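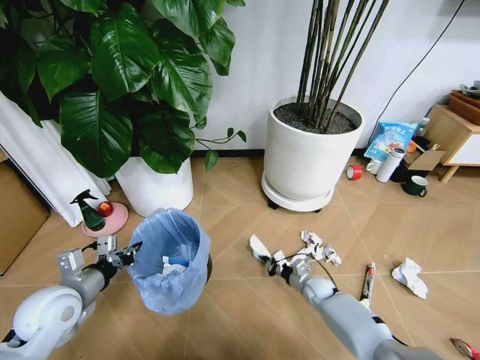

La pinza derecha con la bola de papel, la izquierda junto a la papelera.

Jacqueline Langlois — 24 de abril

¡Hola a todos! Tengo dos brazos y una tarea que parecía de principiante: recoger papeles arrugados del suelo y meterlos en una papelera pequeña con bolsa. El brazo izquierdo se queda cerca del borde y el derecho hace el viaje con el papel. La política está entrenada con 100 demostraciones teleoperadas y la ejecuto en bloques de 17 acciones, con la cámara de la cabeza como única entrada de imagen (más las posiciones articulares, claro).

El agarre me sale bastante bien. Lo malo viene después: el brazo derecho llega a la zona de la papelera y duda, avanza un poco, retrocede, vuelve a avanzar... y a veces abre la pinza antes de tiempo y el papel acaba fuera. He probado a suavizar la trayectoria con un filtro y queda más bonita, pero falla igual. También tengo la sospecha de que la bolsa, azul y translúcida, le complica la vida a la percepción, y encima hay una planta enorme justo detrás con las hojas colgando por todas partes.

¿Vosotros tocaríais antes el control o los datos? Me da mucha pereza volver a grabar, lo confieso. 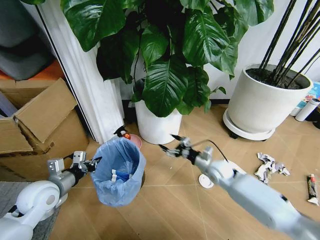

Se me olvidaba: el planificador que uso para volver a la postura inicial es el de Birhane, con la configuración que trae, y ahí no he tenido ni un susto. El problema está solo en el tramo que lleva la política. Si hace falta, subo los registros de una ejecución entera.

Bernadette Riviere

Sube los registros, sí, pero yo miraría primero la unión entre bloques. Si ejecutas las 17 acciones enteras y luego pides otras 17, el segundo bloque puede salir con una idea distinta de por dónde entrar a la papelera, y de ahí ese vaivén. A mí me pasaba lo mismo en Jirthorpe y lo arreglé ejecutando solo las 6 primeras y volviendo a inferir, con una media ponderada en el solape. Ojo con la latencia — si la inferencia te tarda más que esas 6 acciones, el brazo se te queda parado esperando y es peor el remedio.

Y quita el filtro mientras depuras, que te mete retraso y ya no sabes qué estás mirando. Dibuja en la misma gráfica la orden y la posición medida de la muñeca derecha y verás enseguida si el titubeo lo pide la política o lo pone el controlador.

Agathe Bodin

Prueba con más épocas, a mí me funcionó.
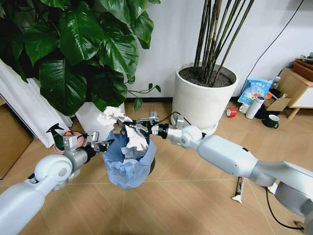

Blandine Vasseur

Yo separaría dos cosas, porque soltar el papel con la papelera casi vacía y soltarlo cuando ya rebosa son casi tareas distintas. En el segundo caso la pinza tiene que apretar contra el montón, y si tus demostraciones son casi todas con la bolsa vacía, la red no ha visto nunca ese contacto. Repasa las que tienes y etiquétalas por nivel de llenado, es una tarde aburrida pero se agradece. En Tresow puedes filtrar por etiqueta al montar los lotes, así que no hay que duplicar nada.

Lo de abrir antes de tiempo me suena a la señal de la pinza. ¿La predices como valor continuo? Yo la pasé a abierta/cerrada con un poco de histéresis y dejó de soltar cosas por el camino. Y por la bolsa no me preocuparía todavía, antes recortaría la imagen alrededor de la papelera para comprobar si el modelo se está fijando en las hojas.

Contacto: administración de la comunidad Clotbridge | © Clotbridge | Volver arriba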